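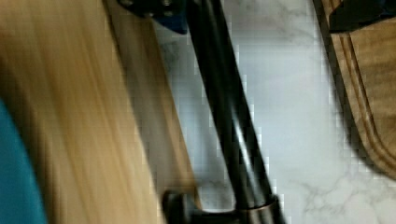
Quick one tonight, I have 2 reports due and I've been putting this off since May.

People keep asking me what rules we follow when the arm is working on a kitchen counter. Short answer, the rules are boring and most of them are about what you do before you press start. Long answer below. Typed fast, sorry.

Speed first. Always speed first. When Maya Geagea set up our bench at Conby she taped a card to the controller with the limits on it and we still use that card. 60 mm per second for any new routine near the counter. Doesn't matter how good it looked in simulation. You earn the faster setting, and somebody else signs for it. Not you. Whoever wrote the motion doesn't get to sign off the motion.

Wrist camera. Check it before every session, and check it MOVING. A still picture off a parked arm tells you almost nothing. Cutting board grain, marble veins, all lovely when the arm is parked, then the wrist swings and it's all one long smear. So our rule is no decisions off smeared frames. If the software can't tell where the board edge is, the arm holds where it is and waits. Janaína thinks this is too strict. We've argued about it. I'm keeping it.

Stone counters get their own rule. Wood gives a little, stone doesn't, and a gripper coming down too hard on marble is a bad day for the gripper and maybe the marble too. We set a floor height in the controller, 8 mm above the stone, and no program goes under it without a supervised run. Boards raise the floor, obviously. If you move a board you redo the heights. I have forgotten this. Once. Anselmo Seixas still brings it up.

Knives. No knives in the workspace while a routine is being tested, full stop. I don't care if the task is "put away the knife". Use a blunt dummy till the path is approved. The Brandmont people had this in there handbook and I copied it word for word - best line in the whole thing.

Food contact. This is where home robotics folks get sloppy imo. If it touches a board, it gets wiped down first, and if the board is going to be used for real food later it gets washed after too. Grease from a joint collar on a cutting board is not ok. Keep a seperate set of boards for robot work if you can afford it. Mark them on the back.

People. One person on the stop button, hand ON it, not near it. Not filming, not holding coffee. Everybody else stays outside the reach line. Ours is tape on the floor. Coralie Tapsell wanted a light curtain and she's probably right but the budget says tape for now.

Logging - write down every stop, including the dumb ones. Especially the dumb ones. We went back through 165 entries last spring and the pattern was so obvious I was embarassed. Nearly all of it was stuff left on the counter between runs.

So, clear the counter to whatever the task sheet says, nothing extra. Photograph it. Then start.

Do check the actual published standards for your own setup, this is just house practice and your arm isn't my arm. I'll put up our checklist once Sarahí has fixed my formatting. Comments are open, be nice, back to the reports.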